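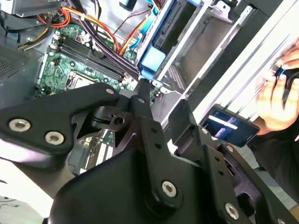 Photo: Tín Đinh

Gripper choice for pulling memory and cables from desktop PCs

Tín Đinh
Fri 21 December
We are comparing two grippers on a teardown cell for old desktops. The Irnero has linkage fingers and opens to 104 mm. The Holtton is a parallel jaw with a 62 mm stroke. Both sit on the same arm with the same wrist camera. The Irnero holds cable bundles well, but its finger plates hide part of the board once they are down near the memory slots. The Holtton leaves a clearer view and drops cables. Has anyone had to choose between these two?

Stimolow
Check the closing path first. Linkage fingers often move in an arc, so the tips change depth as they close. We ran 100 grasps on a ribbon connector with the height fixed and lost 34 of them. Most came back after we tied Z to finger opening in the controller. For the view — add a second camera on the case side and keep the wrist one for the approach only.

Dương
Holtton with longer fingertips. Rubber pads for the cables. Works for us, never tried the other one.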